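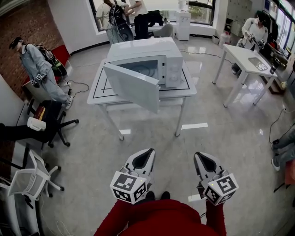 White microwave on the square table, door open, tape outline round the base.

April 9, 2018

Microwave placement, Bilow room. Kept the white square table. Tried it nearer the brick wall first, but then the chairs had to be moved every time someone wanted to get past, so it went back to the middle of the floor.

Black tape on the tabletop marks where the microwave stands. If it gets shifted, line the base up with the rectangle again before doing anything else. Pravesh Xaba put the diagonal in as well, so the outline can't be mistaken for the old one from February, which was 31 mm further back. The old tape left a sticky line. Alcohol took off most of it.

White tape on the floor, two strips, near the front of the table. Leave these down when the floor is cleaned.

Door: swings wide and needs the space on the left kept clear. Measured some 149 mm from the hinge side to the table edge on the first try, then moved it over a bit and didn't measure again. To do. Opened and shut it a good many times this morning and the table crept on the tiles — not far, but enough to notice. Bořivoj Kadlec suggests felt or rubber under the legs. I'd go for rubber, the tiles are polished and felt will only slide better.

Knobs: faint and hard to make out from standing height. Might put a dot of paint at the zero position. Ask Gumede first, it's on their inventory.

Still to sort out:
Rubber feet for the table legs
Hinge side to table edge, measure again
Cable on the floor by the brick wall, coil is coming loose, needs a tie
Box on the black office chair, find it a shelf

Left the microwave on its marks for Pravesh.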